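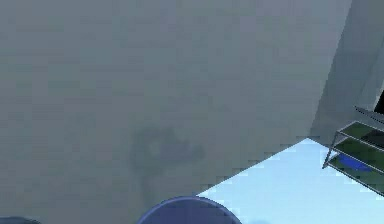 Cuaderno de taller, alquileres de temporada. 13 de abril de 2024.

Sigo con la ficha de la casa de Nindby. Tercera versión del texto y el propietario continúa pidiendo que ponga «a un paso del mar». Un paso son 800 metros, los he andado con las llaves en la mano y una bolsa de sábanas. Dejo «800 metros a pie hasta la playa» y que cada cual calcule el tamaño de sus pasos.

Capacidad: el anuncio viejo decía 8 plazas. Camas de verdad hay para 6. Las otras dos salían del sofá del salón, que se abre si lo levantas por la izquierda y le hablas con cariño. Publico 6. Si el propietario protesta, que duerma él en el sofá un fin de semana y luego lo discutimos.

Inventario de cocina cotejado con la lista de la temporada pasada. Faltan el abrelatas y la tapa de la olla grande, sobran cuatro sacacorchos. Todos los años igual. Compro abrelatas. La tapa la doy por perdida.

Calefacción: el mando del pasillo marca una cosa y el del dormitorio otra, y manda el del pasillo. Anotarlo en la carpeta de bienvenida, primera página, en grande. El año pasado lo pusimos en la página 20 y tuvimos llamadas a medianoche todo el invierno.

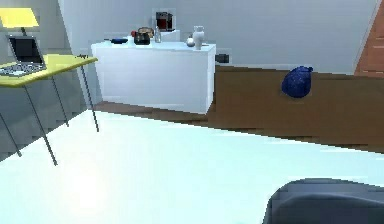 La carpeta, por cierto, hay que rehacerla entera. Conserva un párrafo sobre el videoclub del pueblo y un mapa dibujado a mano en el que el norte queda abajo. Lo del mapa lo descubrí siguiéndolo. Propongo dos hojas: llaves, wifi, basura, calefacción, teléfono. Los restaurantes recomendados fuera, que dos han cerrado y el tercero es del cuñado del propietario.

Calendario. El Ramadan ya ha terminado y la familia que había aplazado su estancia confirma para mayo, semana completa. Pedían llegar tarde el primer día, les he dicho que sí y he cambiado el código de la caja de llaves a 361. Ojo, que la caja sólo admite tres cifras y la de Prollham cuatro; no volver a mandar el correo de una a los clientes de la otra. Ya pasó. Estuvieron un buen rato delante de la puerta, muy educados.

Breltine: han actualizado el programa de reservas y ahora la limpieza aparece como «experiencia opcional». La he vuelto a marcar obligatoria en todas las casas menos en Prollham, donde el botón sale gris y no responde. Incidencia abierta. Me contesta un mensaje automático que agradece mi entusiasmo.

Pruebas con el texto corto, el que sale en el móvil. Caben dos líneas, y la palabra «acogedora» se come media. Además todo el mundo entiende ya que significa pequeña. He puesto «casa de dos plantas con jardín y garaje». Aburrido, pero cabe. El garaje mide lo que mide: entra un utilitario y sale el conductor si está delgado. Falta medirlo bien y poner el ancho en la ficha - lo pidieron dos veces el verano pasado y contesté a ojo, mal las dos.

Fianza: se queda como estaba. Quien quiera subirla que conteste también los correos sobre la fianza.

Pendiente:
- abrelatas
- ancho del garaje
- llave de repuesto del cobertizo (la que hay abre, pero no cierra)
- llamar a Breltine por lo del botón gris
- preguntar por los sacacorchos en Prollham, por si allí faltan cuatro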